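Pond and Stream Skills, Handout 4: Trout for Beginners

Welcome back, everybody! Last time we got through bluegill and perch, and I promised we'd move on to trout, so let's do that, and please stop me on Saturday if I get carried away (it has happened before).

Trout like cool, clean water with plenty of oxygen in it, and that one fact will tell you more about where to stand than any gadget in the shop. On Prulard Creek, start at the riffles and work down to the deeper pools, keeping low and taking your time. They can see you on the bank a good deal sooner than you can see them! In the lower pond at Reltus, try the inlet first, then the shady side under the alders.

The pond was stocked in February with 1308 rainbows, most of them around 14 inches long by now, and they are still fairly easygoing about what they'll eat. Small spinners, worms and dough baits will all catch them. The creek fish are wild and a lot fussier, so go down to a light leader and a smaller hook than you think you need.

Now, handling. Wet your hands before you touch any fish you mean to let go, keep it in the water while you work the hook out, and never squeeze it around the belly or put your fingers in the gills. If the hook is deep, cut the line close and leave it be. Hold the fish facing into a gentle current until it swims off under its own power, and don't rush it.

For next time, please read the chapter on knots and practice the improved clinch knot at home with a piece of thick string, over and over, until you can tie it while you're chatting with somebody. Bring your license, a hat, and a pair of pliers if you own one.
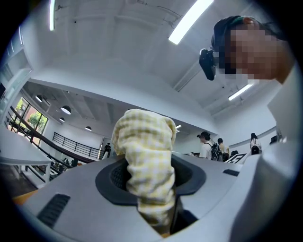 We'll meet at the Stistevent parking lot and walk down together, and if it's raining lightly we'll still go, as trout often feed very well under a gray sky.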